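What a Small Lab Bought First, and What It Left for Later
An equipment lead at Lisham talks about budgets, hands and a year of planning

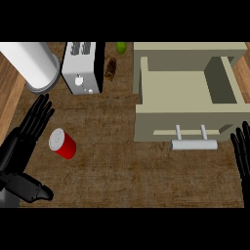 The first thing the equipment lead at Lisham wants to talk about is the order in which the money went out. The company works on two-armed robots for kitchens in assisted housing, and when the budget for the current year was drawn up last December, the arms were the last item on the sheet.

"People expect you to start with the hardware," the lead said. "We started with simulation. We wanted to get the kitchen tasks worked out on a computer before we signed for anything that had to come in through the loading door."

Those tasks are ordinary ones. Opening a drawer is one. Handling a can on a counter is another. The lead said the team kept the list short on purpose and argued about it for most of a month.

"A drawer tells you a lot about what hand you need. Does it have a bar handle or a knob? How far does the arm have to come back? If you can't answer that, you can't read a spec sheet properly. You just pick the one with the most fingers."

Lisham did look at hands with plenty of fingers. It also looked at simple two-finger grippers, which cost much less and are easier to repair. The quotes came from two suppliers, Batinov and Kinoshita, and the lead said they were hard to compare. One listed the hand, the wrist mount and the cable set as separate lines. The other gave a single price and put the mount in a footnote.

"I made my own sheet in the end. Every quote got retyped into the same rows. It's dull work, but I found a wrist adapter at $1,779 that we would have needed twice, and it wasn't in the total."

Two adapters, one for each arm, would have used up most of what had been set aside for spare parts. The lead went back to the supplier and asked for a plate that fit the arms Lisham already had in mind. That took several weeks of email - longer than anyone had planned for - and pushed the order back.

Software was easier. The team took a license for Triditz, a planning package that keeps a record of simulated runs and the settings used for each one. The lead had budgeted for 200 hours of computing time in the first quarter and says that was too low. More than 4,000 runs had been logged by the end of the spring, and many had to be repeated after the drawer model was changed.

"The drawer was too easy to pull. We'd given it almost no friction. Somebody went and pulled open a real one in the break room, and then we started over. I don't count that as waste, but I should have had a line for it."

Asked what else was missing from the first budget, the lead listed freight, a second emergency stop, floor anchors and training time. Training was the largest. The supplier's course ran for 72 hours per person, and two people had to take it before the warranty would apply.

"That's nearly two weeks of work each. It doesn't show up as a purchase, so it didn't get approved as one. We had to find it in salaries."

The lead is also careful about what simulation can decide. It helped with reach, counter height and how the two arms should be spaced. It was less help with wear. Finger joints, gloves and cables are being budgeted from the supplier's service table for now, with extra added on top, and the figures will be looked at again once the real hands have been in use for a while.

For other small teams, the lead's advice is to ask for the parts price list along with the quote. "Ask what one finger costs. If they can't tell you, ask how long the whole hand is gone when it goes back for repair."

Lisham has ordered one pair of hands. A second pair is on the list for next year, and the lead has already retyped the quote.

14 September 2022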